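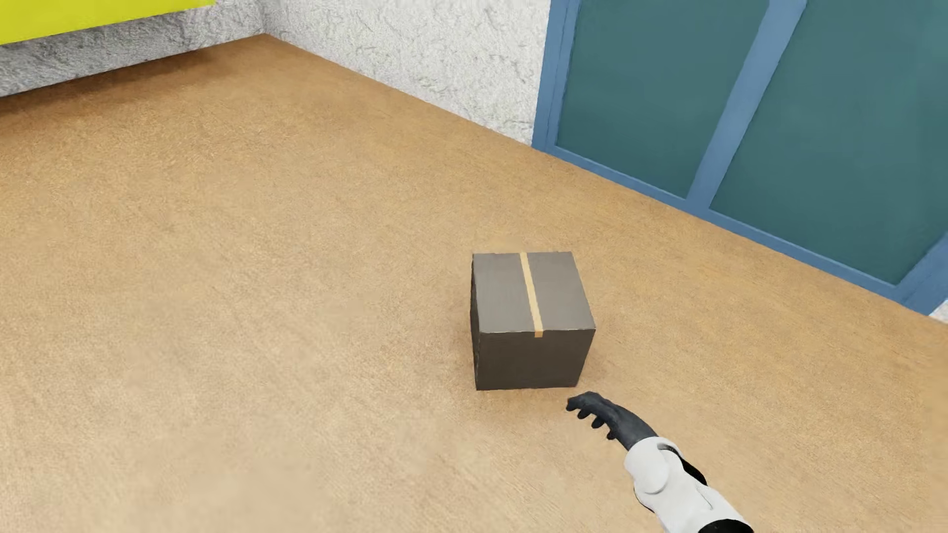 What did visitors ask for most often at the open day?
A second attempt. Of the requests written down by staff at the simulation station, the largest group asked that the same reach be run again from a different starting position.

4. The Open Day at Felleck

4.1 Setting and purpose

The public demonstration was held on a Saturday in December at the Felleck building, in the ground-floor hall normally used for teaching. The purpose was twofold. The institute has an obligation under its charter to open its laboratories to residents once a year, and the project required reactions from people with no training in robotics before the design of the Vuletari interface was fixed. Earlier sessions had drawn only on students and staff, whose familiarity with the software made their comments of limited use.

Doors opened at 10 a.m. Visitors entered in groups of no more than 30 and moved through the hall in a fixed order. The simulation station was placed last, after the mechanical exhibits, so that visitors had already handled a disconnected gripper and a set of joints before they were shown a rendered arm.

4.2 The demonstration task

The task was a reach toward a small taped box on the floor of a simulated room (Figure 4). The room was built in Gotier, the rendering package used throughout this work, and was kept almost bare. It contains one box, a window with a blue frame, and white walls with a rough finish. In pilot sessions a more crowded room had been used, and the people watching spent much of their time asking about the furniture.

Figure 4. Simulated room used at the open day. The hand is near the box, with a gap remaining between the fingertips and the box's lower right corner.

A box was selected because its shape is understood without explanation and because the strip of tape across the top gives viewers a clear sense of its orientation. Visitors were told that the arm belonged to a humanoid model and that its motion was computed in advance for some runs and directed live by an operator for others. They were not told which was which until the end of the session.

Each group watched 8 runs. The view was set high and looked steeply down at the floor. This view had been preferred in the pilot sessions, although it makes the height of the hand above the floor difficult to judge. Several visitors remarked on the difficulty, and it is discussed further in Section 6.

4.3 Records

Two kinds of record were kept. The first was the software log, which holds 3,242 entries for the day, covering run starts, pauses, resets and changes of view. The second was a set of handwritten comment cards. Visitors could fill in as many cards as they wished, and 1,457 were returned. Cards left blank or containing only a drawing were set aside before coding and are not included in that total.

Cards were sorted by two readers working separately. Where the readers disagreed, the card was discussed and assigned to a single group. No names were requested on the cards, and no visitor was filmed.

4.4 Observations

Comments on the hand were more common than comments on the arm. Many visitors described the hand as careful or hesitant, including in runs where the motion had been computed in advance and contained no pauses. Others asked whether the hand could feel the box. Staff had been instructed to answer that no touch signal was used in this version.

Younger visitors tended to ask what was in the box. The question had not been anticipated, and the staff at the station gave different answers during the morning. A common answer was agreed upon at the midday break: the box has a shape and a weight in the model, and its inside is not represented.

Live runs and computed runs were confused freely. The cards do not permit a firm statement on this point, as the order of runs was changed twice during the day to make up for a delay at the entrance. The order will be held constant at the next open day.

The Saab Room, reserved for visitors who wished to try the controls themselves, was opened only in the afternoon. Its sessions followed a separate protocol and are reported in Section 5.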